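Home Diary Notes Archive About

Search this diary Go

April, evening

Spent the day on the grasp planner. Nosipho Chauke had moved the collision check into Fludedon last night, so I rebuilt and ran the morning set again: 112 attempts, and the log shows 111 plans returned. The missing one timed out near the bin wall. I raised the limit on the wrist angle and left the rest alone.

After lunch I went through the objects. The squeeze bottle by the left wall gets good candidates along its body. The turtle is harder, as the planner keeps choosing the shell.

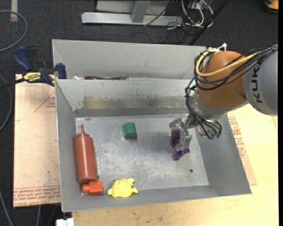

Why does the planner time out near a wall? It samples 100 poses per object, and close to a wall most of them fail the collision check, so it starts again until the clock runs out.

Tried seeding the samples away from the wall. Run 1593 used the new seeding and planning was quicker. Pushed the branch, wrote to Nosipho, home by seven. Tomorrow the depth filter.

Recent entries
Mokmont calibration again
Moving the logs to Prorgate
Duangkaew and the slow viewer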